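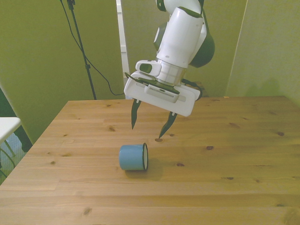 Home Minutes Garden Map Join Contact

Dritance Community Garden, members' meeting, July

Okay, I'm taking the minutes again, so you get them my way. We started at 7:10 because the side door was locked and we all stood on the wrong side of it for a while. There were 29 of us, a really good turnout for July!

Last month's minutes were approved with one fix. I had written that the hose by the compost bays was replaced. It was patched. Sorry.

Water. This took up most of the evening. The bill went up again, and the big question was whether we keep watering whenever we like or go to set hours. I was for set hours (I garden before work anyway, so it's easy for me to say). The people with afternoon shifts were not thrilled, and fair enough. We ended up with mornings until 10 and evenings after 6, with an exception for anybody who signs the sheet in the shed. Seedlings in their first two weeks can be watered any time. Passed on a show of hands, with 3 against.

Rain barrels. We got a quote from Lakadex and a quote from Virk. Lakadex is cheaper but doesn't deliver up the hill, and Virk delivers but wants us to have a level pad ready first. I said I'd ask Lakadex whether they'd drop the barrels at the bottom gate, and we could roll them up ourselves. Empty barrels, people, it's not that bad. I'll report back in August.

Plot fees. Staying at $50. There was a suggestion to go to $60 and give everyone a key to the tool cage, but we have a combination lock on there now so it didn't go anywhere.

Tomatoes. Not on the agenda, but we spent a good fifteen minutes on it! Half the lower plots have yellow leaves from the ground up. Please pull off the bad leaves and put them in the trash, and keep them out of the compost. Water at the base of the plant. I lost most of mine last year and I'm still sore about it.
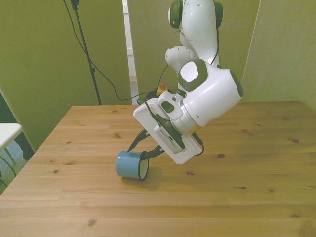 Unik asked whether the lower plots could get a load of straw before it gets any hotter, and said that bare soil splashing up on the leaves was half the trouble down there. Several people agreed, me included. We voted to spend up to $50 on straw, first come, first served, and please don't take it all for your paths.

Paths, speaking of which. The one between the bean trellis and the back fence is getting narrow again. If your squash is growing across it, turn it back or I'm going to start eating it.

Harvest potluck. We want to do it in September, same as last year, long tables down the middle. Sign-up sheet goes up next month. Somebody please bring something other than zucchini bread (mine included, I know).

Still open from before:
Gate hinge, waiting on the part.
New sign for the herb bed, needs a painter.
Wheelbarrow with the flat tire, I'm taking it home to fix.

We wrapped up at 8:40. Next meeting is in August, same room, and I'll make sure the side door is unlocked this time.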